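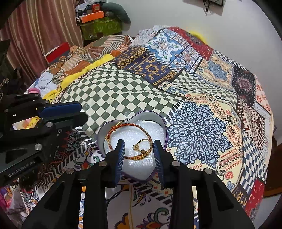 Frequently Asked Questions: Keeping Bracelets, Rings and Small Sentimental Things in Tins

I'm Aarti Nautiyal, and I've been storing my jewelry in old tins since I was a teenager. I write about it on this site, and the same questions keep landing in my inbox, so I've put my answers on one page. Last updated July 19, 2026.

Why tins? Why not a regular jewelry box?

I like a proper jewelry box, I really do, and I own one (it holds scarves now). My trouble with the big ones is that everything ends up in the same drawer, and then the thread bracelets wrap themselves around the earrings and you're standing there at 7:30 in the morning picking at a knot with a safety pin. A tin is small enough that only a couple of things go in. They also stack, they cost next to nothing, and if one gets dented I don't cry over it.

Does the shape matter?

A bit! Round and square tins are easiest to line and easiest to put away. Heart-shaped ones are my favorite, but the point at the bottom is mostly wasted space unless you've got studs or a tiny pendant to tuck down there. A bracelet will sit happily across the wide part, up by the two lobes. If it's a big loop it may climb up against the side, and that's fine as long as the lid closes without pinching it. Check the ends especially. Loose threads love to get caught in a lid.

What do you line them with?

Foam, nearly always. I buy the craft sheets, and yes, I'm a sucker for the white glittery kind. A pale liner is the practical choice too, as a thin gold ring on a dark cloth is surprisingly easy to miss. I've used felt as well, but it grabs at rough thread and any ring with a raised setting.

Test a scrap of glitter foam before you commit. Rub it on your sleeve. Some brands shed and some don't, and I'm still finding sparkle in the carpet from a cheap batch I bought one December.

How do I cut foam to fit a heart tin?

Set the tin on paper, trace around the base, and cut the paper out a hair inside your line. Drop the paper in and see where it buckles. It'll be the dip between the lobes, it always is. Trim that, then use the paper as your pattern on the foam. Small sharp scissors work better than a craft knife for the curves. Don't glue it down! You'll want to lift it out and shake it now and then.

Can a braided thread bracelet and a metal ring share a tin?

Mine do. I like to lay the bracelet down as an open loop and put the ring inside it, so the ring has a sort of nest and doesn't slide around every time the drawer opens. Two things to watch for:

If the ring has claws or a sharp edge, give it its own tin, or at least a twist of tissue.
If the bracelet is new and strongly colored, keep it away from anything pale and porous (pearls, undyed cord) for a while. I've never had red thread mark a plain gold-tone ring, but I have had it turn a cream ribbon pink.

How many pieces per tin?

Two or three. I know that sounds stingy. I used to cram them, and my record was a cookie tin with 49 bracelets in it, which took a whole rainy weekend to pull apart. Never again.

Are these bracelets okay to wash?

Depends on the thread. Plain cotton can usually take a quick swish in cool water with a drop of dish soap, then flat on a towel. Anything with metallic gold thread I leave alone, except for a dry, soft toothbrush. Beads and wrapped sections hold water for ages, so if yours has a cluster of beads on it, dab around them with a damp cloth and don't soak the whole thing. And never put one away damp. Tin rusts, and rust doesn't come out of thread.

The end of my bracelet is fraying. Can I save it?

Probably. If there's a knot and the loose strands are coming from beyond it, you can leave them be — they're supposed to be there, they're what you tie with. If the strands are getting fluffy, wet your fingertips, twist them tight and put the tiniest dot of fabric glue on the very tip. If the knot itself is slipping, tie a second one right behind it before you do anything else. Please don't melt the ends with a lighter unless you're sure the thread is synthetic. Cotton just burns.

Where do you sort everything?

On the bed! I know, I know, people write in to tell me off. A table is more sensible, but beads bounce off a table and roll under the fridge, and on a bedspread they stay where they land. The one drawback is a busy print. If yours is patchwork or florals, spread a plain pillowcase over the part where you're handling anything really small, or you'll lose an earring back in the pattern. I also lift the whole cover and give it a gentle shake over a sheet at the end, before the next wash day.

Where do you get your tins?

Mostly thrift stores and the backs of relatives' cupboards. Of the new ones, I've bought from Brorner (nice snug lids, plain colors) and from Kurnora, who do the hearts and stars. A set of the Kurnora minis cost me 40 dollars with shipping, and that's more than I'd normally pay, but they've held up. I wanted to love the Flenov ones and the hinges drove me nuts. If you've had better luck with them, write and tell me.

Do tins need anything special for humid climates?

I put one of those little silica packets under the foam and swap it when I remember. If you live somewhere really sticky, wipe the rim with a dry cloth every month or so. Rust tends to start there, where the paint is thin from the lid rubbing.

How do you remember what's in which tin?

I have 60 of them now, so fair question. Masking tape on the bottom, pencil, a few words: "red braid + thin ring" or "Aravena market, green beads." I tried a spreadsheet and kept it up for nine days.

Can I send you a picture of my tins?

Yes please! Use the contact form and let me know if it's okay to share. I read every message, though replies can take me a couple of weeks.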